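The Long Wait for Someone Else to Tidy Up

My desk drawer contains three dead pens, a tape measure, a key to an apartment I left in February and a quantity of rubber bands that seems to rise overnight. I have been meaning to sort it for years. I am told a machine will soon do it for me, and I have been told this so often that I've stopped trying to sort it myself, so in one narrow sense automation has already changed my life.

The promise comes around every spring with the trade shows. A robot folds a towel on a stage. A robot loads a dishwasher, very slowly, to applause that no human has ever received for loading a dishwasher. Then the lights come up and people go home to their own dishwashers.

I wanted to know how far along things are, so I spent a few weeks bothering the firms that would take my calls. Three of them did.

Hilteck sells robot arms to small shops, the kind of place with a loading dock and one good coffee maker. Its arms put parts into trays. They are very good at putting parts into trays, provided the parts are all the same part and the trays haven't moved since lunch. One customer I visited runs 720 brackets through a cell on a shift, and the arm never sighs or checks its phone. Then somebody bumped the feeder with a cart and the whole thing stopped dead, waiting for a human being to come and nudge it back. She did it with her hip, on her way to something else.

That hip is where the industry's money is going now. The repetitive part of factory work has been handled for decades. What's left is the stuff between the jobs: clearing the bench, finding the marker, putting the clips back where the clips go. People do it without being asked and without it appearing on any schedule, and it's the same stuff that fills a kitchen on a weeknight.

Ardeleanu, which makes software and no hardware at all, has picked the desktop as its proving ground. The company's reasoning is that a desk is a kitchen with nothing in it that can boil over. Pens roll. Clips snag on things. Anything thin lies flat against the surface and refuses to be picked up, as anyone who has chased a coin across a counter with short fingernails will know. And an organizer, that great symbol of good intentions, is a cluster of small openings, each of which has to be approached from the right direction.
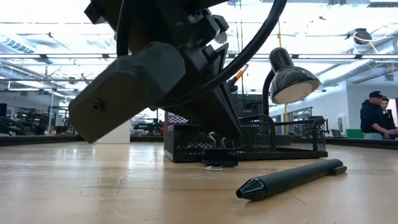

Give it a binder clip with the handles up and it looks like a genius, give it one lying flat and you'll be there till supper, was how Delphine put it. She had been watching these trials long enough to lose her awe and most of her patience. In her view the demos always start with the objects sitting nicely, and a real desk has never sat nicely in its life. She'd like to see the thing handed a bag of mixed stationery and left alone.

I put this to Ardeleanu, more politely. They sent me numbers. On their own tidying test, which uses 50 everyday objects, the best version of the system put all but 23 of them away without help. A little over half, in other words. I have lived with people who scored lower. But I could also reason with those people, or at least leave notes.

The trouble, as it was explained to me by several engineers using several different napkins, is touch. You and I pick up a pencil badly, feel that it's going wrong and fix the grip before we know we've done it. A gripper with two hard fingers gets very little of that. It looks, it guesses, it closes, and if the pencil has turned a bit it either drops it or carries it along sideways like a dog with a stick at a doorway. Cameras help. Softer fingertips help. Practice helps most, and practice is slow. Ardeleanu's system had 2000 attempts at the marker before it could be trusted with the marker, and it then had to start more or less from scratch on the scissors.

Homes are worse. Waltano, the third company, rents a tidying machine by the month to people who like to have things first. It is a squat unit on wheels with a single arm, and it answers to Rodeo. I had it in my living room for an afternoon. Rodeo picked up four socks and a paperback and placed them in a basket with real tenderness. It then spent a very long time considering the fringe of my rug. It tried to pick up a patch of sunlight. When the sun moved, it followed.

I found that I'd cleaned the room beforehand so it wouldn't get stuck. I moved the chairs. I taped down a lamp cord. I took the coins off the coffee table, having learned about coins. By the time the machine rolled out of its corner the place looked better than it had in months, and the rental agreement doesn't seem to have a line for that.

Waltano says the next model will manage stairs, though it won't say which stairs. Hilteck says it has no plans for the home and sounded relieved about it. Ardeleanu is adding drawers to its test this year, starting with empty ones.

I've offered them mine. They asked for a photo of the contents, and I haven't heard back.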